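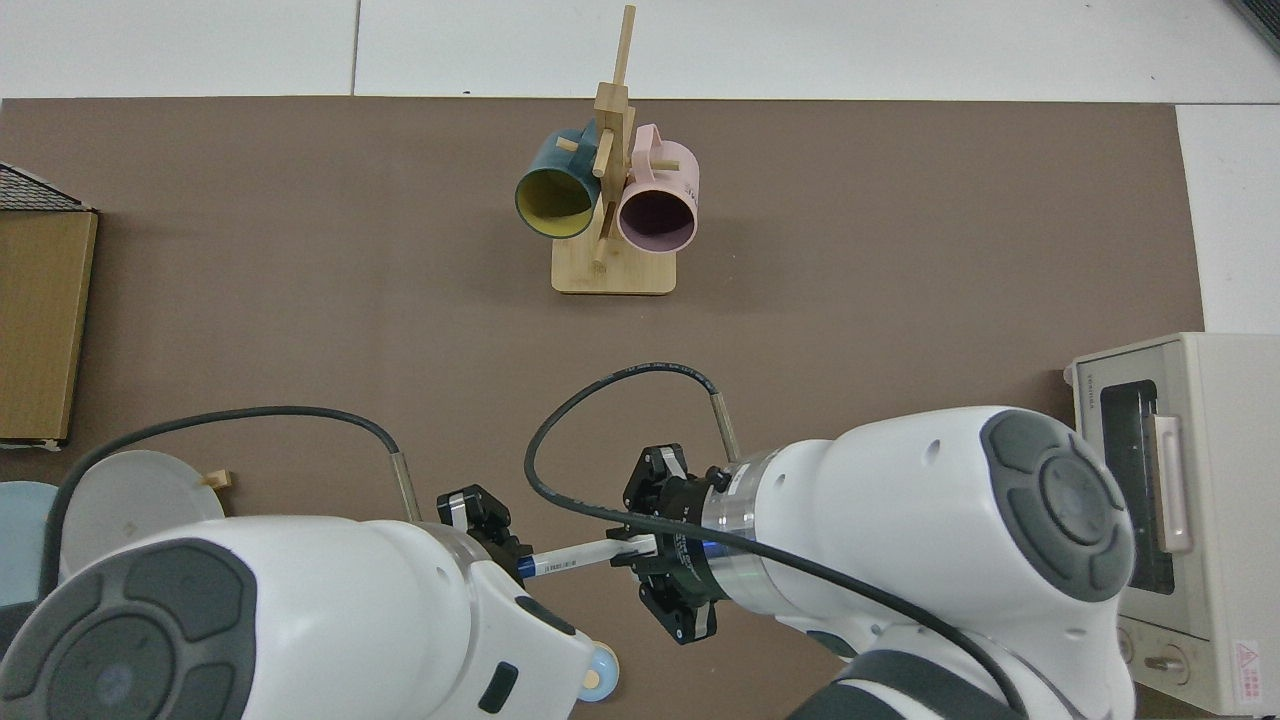

Apr 3, 2018
Product testing notebook, hand and nail care, Ludeck workroom

Wear trial of the Broltisar base coat, batch 805, continued. Three coats were applied to each test nail, with five minutes between coats. The second coat dragged slightly at the cuticle line and was reapplied on the left thumb.

Chipping at the free edge was recorded on the index finger only. The Harahap top coat held its shine on all nails but has yellowed a little over the paler shades. Colleagues using it over white or nude polish should note this on the sheet.

Removal with the acetone-free remover was slow. Staining remained at the side walls and required a second pad. The Stadarska cuticle oil was applied afterwards; no soreness was reported.

To do: repeat with a thinner first coat. Order orange sticks and lint-free pads. The full report is due in June, and shade cards should be returned to the drawer before then.

Recent entries
Gel removal times
Hand cream, unscented: first notes
Brush shapes compared

3 comments | 5 shares

© 2018 Ludeck | Contact | Back to top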